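4. Rebuilding the kitchen in simulation

4.1 Why simulate a kitchen that already exists

The two arms described in Section 3 were built in a shared workshop whose kitchenette doubles as the test site. Members want to make tea there, and they tend to want it at the moment a trial is going well. After the second interrupted afternoon we moved most of the early testing into a simulated kitchen, where there is no tea and consequently no queue.

The simulator is a small rendering and contact package written by Essam Lahlou, called Navlow. It makes no claim to compete with the established tools, and its manual is a text file that ends with the word "later". It does, however, run on the workshop's ageing desktop, and it accepts the same joint commands as the real controller. A motion written for one can be sent to the other without editing. We counted this as a virtue until August, when a motion meant for the simulated arms was sent to the real ones and removed a shelf bracket.

4.2 Layout and lighting

The test layout is deliberately plain. A white worktop carries a few objects along its back edge, among them a basket and a microwave, and the space in front is left free for the arms to move in. Noémi Magyar argued for more clutter, on the grounds that real worktops have it. She was right, but clutter makes it hard to say which of several mistakes caused a failure, and at this stage we had mistakes to spare. The cluttered layouts are treated in Section 6.

Shadows gave us more trouble than objects did. The arms are mounted so that they pass between the light and the worktop, and any camera looking down at the work also sees their outlines sliding about on it. Our first detector, trained on pictures lit evenly from all sides, took these outlines for solid things and planned careful routes around them. Since the shadows moved whenever the arms did, the routes were never finished. Gebhard Widmer described the result as a dog being polite to its own tail.

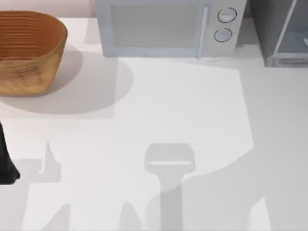

Turning the shadows off would have been easy, and for one evening we did. The detector then performed beautifully in simulation and very badly in the kitchenette, where the lamp has no such switch. We put the shadows back and varied the position of the light between runs instead, so that the same pose of the arms could throw quite different shapes on the worktop. Softening the shadow edges also helped, though it slowed rendering enough for whoever was waiting to go and make tea.

Figure 4. Simulated worktop with shadows switched on. Neither the basket nor the microwave is being held.

4.3 Trials and results

Each version of the detector was given 100 simulated reaches over the open part of the worktop. A reach was marked as failed if the planner turned aside for something that was not there, or gave up altogether. The version trained without shadows failed on 43 of them. The version trained with shadows and a moving light failed on 9, and most of these came when the outlines of both grippers ran together.

We then tried 10 reaches on the real arms, with Lindsay Ormsby holding the stop button and the kettle unplugged. All were completed, which we report with some caution: the sample is small, the lamp stayed where it was, and the shelf bracket had not yet been put back. Leopold Imhof has since asked for the trials to be repeated in daylight. The window faces a car park, and the light from it changes each time a van pulls in, so we expect the numbers to get worse. The repeat runs will use the same starting poses and the same joint limits, with the bracket in place.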